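Nundora opens orders for Hevel hand-held gripper kit

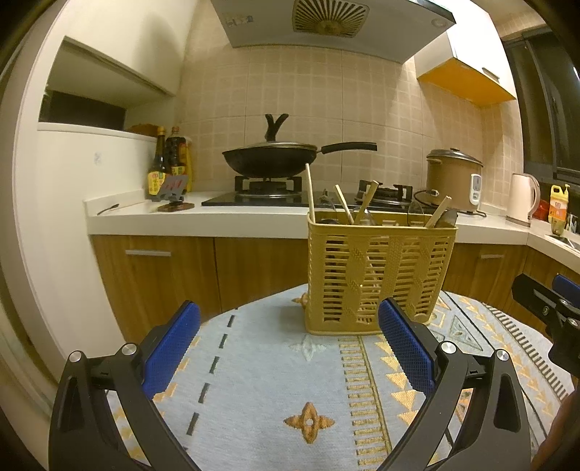 A Hevel gripper with its blue pads open in front of a utensil basket in a home kitchen.

Nundora has started taking orders for Hevel, a hand-held gripper kit for teams that record household tasks for robot training. The first units are due to ship in December.

The kit is sold in pairs, one gripper for each hand. The operator squeezes a trigger to close the jaws and does the chore as usual – no robot arm is needed in the home. A camera on each gripper records the work, and the footage is later used to train arms fitted with the same jaws.

A pair costs $2000, including a charger, a carrying case and 4 spare pads. Nundora will also rent the kit for $60 a day. Battery life is given as nearly four hours per charge.

Mwangi Mugo, product lead at Nundora, said the pads took the most work. "Kitchens have a lot of thin things in them," he said. "Chopsticks and wooden handles roll when you pinch them, so we went to a finer surface on the pads and a jaw that opens wider."

Granen, a data services company, has been using an early version in private homes and has finished recording in 200 kitchens. Its operators work in rooms as they find them, with the owner's own cookware and utensils, and most sessions cover simple jobs such as sorting utensils, wiping counters and putting dishes away.

Granen's main complaint was weight. Operators asked for breaks during longer sessions, and Nundora says the shipping version has a lighter handle. The pads also wear down and have to be replaced, though the change can be made with a small screwdriver.

Recordings are handled in Cocco, Nundora's desktop program, which lines up the left and right video and lets users trim or delete clips before export. One license comes with each pair – extra licenses are sold separately. Cocco runs on Windows and Linux. A Mac version is planned, but Nundora has not set a date for it.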